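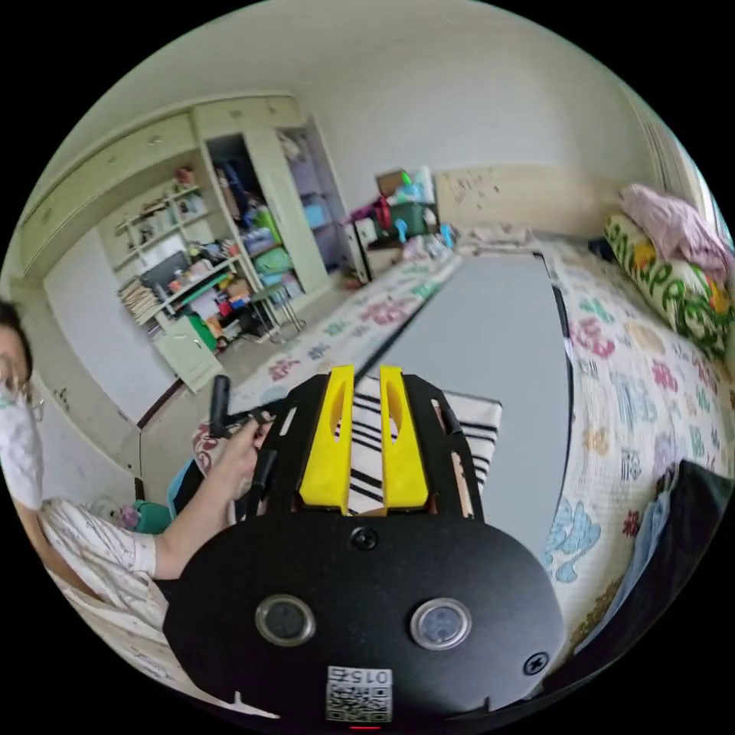 Should you fold striped T-shirts and towels so the stripes line up, or just fold them?
Just fold them. Lined-up stripes look nice for as long as it takes someone to pull one out of the pile.

Posted in: Laundry & Linens
Thread started by canport_cay

canport_cay
Okay, that was the short version, and it's also my whole opinion. My wife (Trinidad Moya, she posts here as trini_m, be nice) has the opposite opinion and a lot more stamina. We have black and white stripes on half of what we own. Shirts, dish towels, a throw. She folds stripe to stripe. I fold edge to edge and go live my life. We agreed to let strangers settle it, so go ahead.
– Cayetano Rivas

rustby_attic
Edge to edge. Cheap knits are never cut straight on the stripe anyway. If you follow the stripes you end up with a trapezoid.

trini_m
Hello, this is the wife. A trapezoid with its stripes matched is still better than a rectangle that makes you seasick. Also he left out that his "edge to edge" leaves a corner poking out of every single thing he folds. I can tell from the hallway who did the laundry.

canport_cay
The corner is a handle.

stevitz_fan
I'm with Trini on this one. I fold on a board, laid flat across the bed, and once you have a hard edge to fold against it takes the same time either way. Put the first stripe along the edge of the board and everything after that follows. I do 19 shirts on a bad laundry day and it's maybe one podcast.

rustby_attic
Across the bed?? The mattress sinks and your board tips. Use a table.

stevitz_fan
Use a longer board. Mine is an old shelf from a Stevitz bookcase, 120 cm, and it doesn't go anywhere. I've also got a perfectly good table, which has a sewing machine on it and has had since January.

olddishrag
Long boards on beds, fine, I'll allow it. My back is happier there than at the kitchen counter. But I have to disagree on lining up the stripes for towels. Towels get folded in thirds, long way first, and a stripe never falls where the third falls. You can have matched stripes or you can have towels that fit the shelf. Pick one.

trini_m
I picked one. We got a deeper shelf.

canport_cay
"We" got a deeper shelf. I carried it up the stairs.

lena_esteban
Worked the folding table at Esteban's (clothing store, long gone, you wouldn't know it) for 4 years. House rule was stripes level across the front of the stack and never mind the back. The customer sees the front. The back could look like a raccoon did it. That's the compromise you two are looking for and you can both stop posting.

How we did it, for anybody who wants it:

Shirt face down on the board, hem toward you.
Sides in to the middle, sleeves back on themselves.
Pick one dark stripe, a bit below the chest, and make your fold on it.
Flip. The stripe is now your front edge. Stack with all the dark edges facing out.

rustby_attic
That's good for shirts. I still say a throw blanket gets rolled.

olddishrag
Rolled blankets are for people with baskets.

rustby_attic
I have a basket.

olddishrag
Figured.

trini_m
Tried Lena's way on 13 shirts tonight. The stack looks like a barcode and I love it. Cayetano was made to try it too and his stripe wandered off to one side by the third shirt, but no corner sticking out, so I'm calling it progress.

canport_cay
For the record it wandered because the shirt was cut crooked, see rustby_attic's first reply, which I'd like entered as evidence.

stevitz_fan
Did you use a board?

canport_cay
I used my knees.

lena_esteban
Well, there you go.

canport_cay
Fine. Does anyone know if Canport Hardware still cuts shelving to length, or do I have to buy the whole piece?

olddishrag
They cut it if you ask before noon. Sand the edge or you'll snag the knits.

Last reply: May 27, 2019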